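Ilton Pictures starts shoot on border drama Zumindale

November 4, 2023

Ilton Pictures has begun filming Zumindale, a feature drama set in a mining town that is due to be flooded for a reservoir. The shoot opened this week and is planned to run for 11 weeks, with a break over the holidays.

The story follows two sisters who come back to sell their late father's house and find a family of strangers living in it. One sister wants them out before the water comes. The other moves in with them. The script went through development at the Ebrahimi Film Lab, where it was first written as a short. 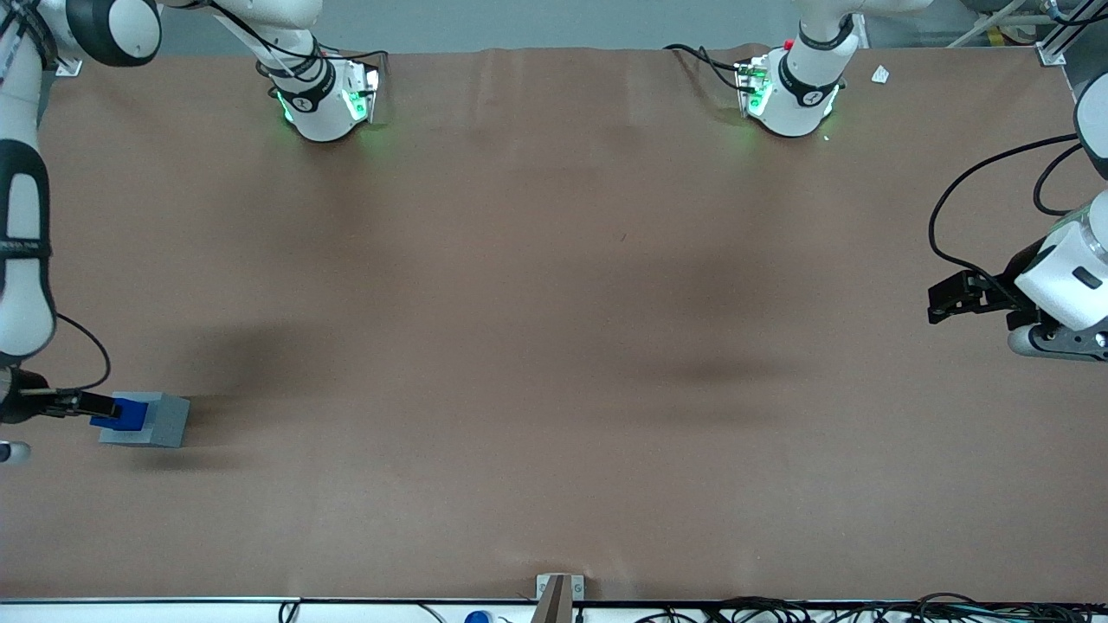
Ilton is producing with Mistine Films, which also holds world sales rights. The two companies last worked together on a documentary series about ferry crews. Mistine will show first footage to buyers in April – a finished cut is not expected until later in the year.

Most of the film will be shot on location, with 2 weeks of studio work at the end for the interiors of the house. The production is hiring 100 local people as extras for the town meeting and the evacuation, which will be filmed back to back. Casting for those parts is still open, and no acting experience is needed.

The dialogue is in two languages, English and the dialect spoken by the older characters, and the film will be released with subtitles in all territories. No distributor has been announced for North America. Ilton said talks were under way but gave no details.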